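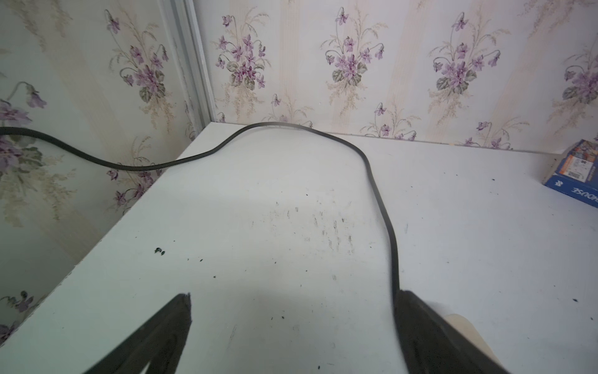
*Grorero table in white, with a thin black cable across the top and a blue cardboard box at the back.*

# Grorero Side Table, White Top

The Grorero is the table we sell more of than anything else at Jornimura, and we've grown very fond of it over the years. It's a plain, smooth, flat white top on a simple set of legs, and it'll go against nearly any wall in the house where you need a bit of surface: a lamp, a sewing machine, a laptop and its charger, a stack of parcels waiting to go to the post office. We've had customers use it in a hallway, in a potting shed, and (our favourite so far) as a cake table at a christening, with a cloth thrown over it.

It was first drawn up by Elisa Messina, who wanted something for her own spare room that she could carry up the stairs by herself. That's still the test we use whenever we change anything. If Elisa can't get it up the stairs on her own, it goes back to the workshop!

## Size and what you get

| | |
|---|---|
| Width | 1070 mm |
| Depth | 562 mm |
| Colour | White |
| Legs | 4, with adjustable feet |
| Fixing bolts | 6, plus a key to tighten them |
| Order name | Grorero 1070 White |

The top arrives in one piece and the legs travel in the same carton. Do measure the space before you order, and allow a little extra at the back if you've got a plug socket low on the wall, as some plugs stick out further than you'd think.

## Choosing your edge

The edges are straight and plain all the way round, so the table sits neatly against a wall and two of them can be pushed together without much of a gap. Quite a few people buy a pair for this. If you'd like yours joined properly we do a small set of plates underneath, the Prulix joining set, which holds two tops level with one another and comes off again with a screwdriver when you move house.

## Cables

We're often asked whether the table has a hole in it for wires. It doesn't, and we've gone back and forth on that for years. A hole is very handy until you want to turn the table round, and then you're left with a hole at the front. So the top is left whole, and a lead can simply run over it and away off the side. If a loose lead bothers you, the Keskin clips stick to the underside and keep it tucked along the back. They peel off cleanly if you warm them for a minute with a hairdryer.

## Keeping it nice

White shows everything, and we'd rather say so now than have you write to us in January feeling cross. Crumbs and specks stand out on it, and a table that's used every day will pick up scuffs and grey streaks, the way the one in our photo has across the middle. If you want a surface that hides its crumbs, do have a look at the oatmeal one instead.

For everyday cleaning, brush the loose bits off first so you aren't dragging grit about under the cloth. Then use warm water with a small drop of washing-up liquid, wring the cloth out well, and dry the top with a tea towel afterwards. Rub marks often need a second go with a soft damp sponge. Please leave scouring powder and wire wool in the cupboard. They take the smoothness off, and from then on the dirt clings to that patch more than it did before.

Hot pans and teapots want a mat underneath, and so do plant pots.

## Putting it together

Lay the top face down on a blanket or a folded duvet. Put all the bolts in by hand before you tighten any of them, then go round with the key. Turn the table over with a second pair of hands if you've got one, and wind the feet in or out until it stops rocking. Adeel Mirani in our workshop takes a quarter of an hour over it, including a cup of tea, though he has built rather a lot of them.

If a bolt is missing or a foot won't turn, ring and ask for Shamim Farooqui, who keeps a drawer of spares by the phone and will pop one in the post to you.

## Delivery and returns

We deliver with our own van on a Wednesday, and the driver will bring the carton into whichever room you like so long as the way is clear. Carriage is included on the mainland. For the islands, please ask us for a price first.

You're welcome to live with the table for a month. If it isn't right, pack it back in its carton and we'll collect it on the next van round. Marks from ordinary use don't matter to us at all, but please do send back the key.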